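Prorow kitchen cell

The Prorow kitchen cell is a fixed robot workstation at the Wudorstead technical centre, used for trials in the handling of small household objects. It consists of a single black arm and a toy kitchen with a hob, a sink and a tiled back wall. The cell was assembled in March by a working group from Inico and has since been kept in service under a written maintenance schedule. A second cell, built to the same drawings, operates in Bragança.

Setting up

The arm is bolted to its mount before the kitchen is brought into position. The kitchen is then moved until the gripper can reach both the hob and the floor of the sink without the upper joint coming to its limit. Its feet are clamped, and the position is marked on the floor so that it can be restored after cleaning. Cables are tied along the arm with enough slack for full rotation of the wrist. A clearance of 17 mm is specified between the gripper and the tiles at the closest point of travel.

Before each session the operator runs the arm slowly over the hob and the sink with the usual objects in place. The pot remains on the hob during this check.

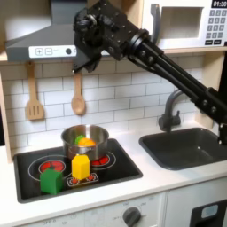
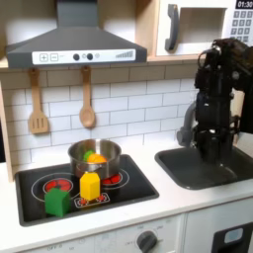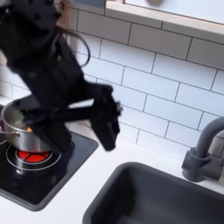 The arm, hob and sink of the kitchen cell.

Speed is raised only after the slow pass has been completed without contact. Sumathi Amin has argued that the slow pass should also be repeated whenever the gripper fingers are changed, as a small error in their length is enough to bring them against the bottom of the sink. The schedule was amended accordingly on 20 Jul 2020. Uriel Lozano considered the amendment too narrow and asked that it extend to any work on the wrist joint; this remains under discussion.

Routine care

The gripper bolts are checked with a torque driver every 300 working cycles. The fingers are wiped with a dry cloth, and any that show scoring are replaced in pairs. Solvents are not permitted near the cable entries. Joint play is measured with the arm extended over the sink, and the reading is entered in the cell log.

Repairs

The log for the Wudorstead cell records 11 repairs in its first 3726 cycles. Most concerned worn cable ties or a loose finger plate. The longest stoppage followed the failure of a wrist bearing, which had to be ordered twice after the wrong size was supplied. After any repair to a joint, the arm is returned to its zero position and the full setting-up procedure is carried out again.

Categories: Robot workstations | Maintenance procedures | Wudorstead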